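4.2 Keeping the two views in agreement

Most of the trouble we had with Fluren in its early months came down to a simple question that took us far too long to ask: when the head camera and the wrist camera disagree about where an object ends, which one should the planner believe? The head view takes in the table and is a good place to decide what to pick up next, so Fluren builds its object list there and gives each item a label, a rough outline and a grasp score. Glossy tabletops make this harder than we would like, as bright reflections tend to be taken for small flat objects, and we ended up training the Pascu segmenter on 3000 extra head frames just to calm it down.
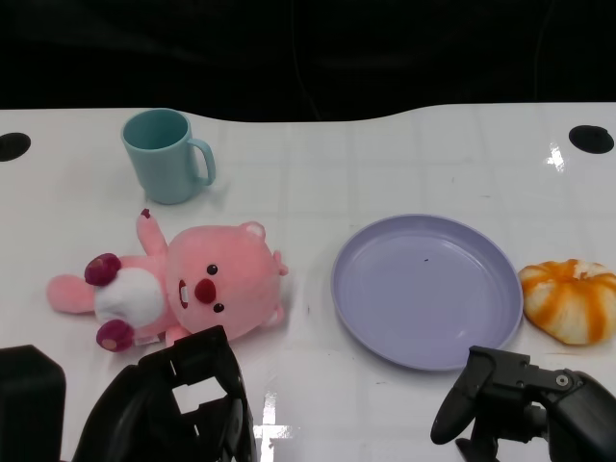 Figure 4. Head view with a mug, a pink plush toy, a lavender plate and an orange-and-white pumpkin-shaped object; both grippers are at the near side of the table.

Soft toys deserve a word of their own here. A plush has no single outline worth trusting - an arm or a foot can stick out well past the body, and a grasp planned on the middle of the outline may close on something quite different. Our first version of the planner treated every item as rigid, and we are a little embarrassed by how long we left it that way. Fluren now keeps 11 grasp candidates per soft item and lets the wrist camera re-rank them over the last 100 millimeters of the approach, where the head view is often blocked by the gripper itself.
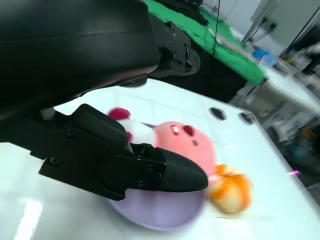 The re-ranking step runs at around 14 updates per second, which we found to be plenty for slow approaches. Each update compares the wrist outline with the one handed down from the head view, and if the two overlap too little, the arm pauses and Fluren asks Bresus, our motion layer, for a short retreat. We did try letting the wrist view win every time, and it was a fair idea, but items close together were then merged into one and the grasp point drifted between them. The overlap threshold is still set by hand for each class of item, and we come back to it in Section 5 with the results on the Fitar task set.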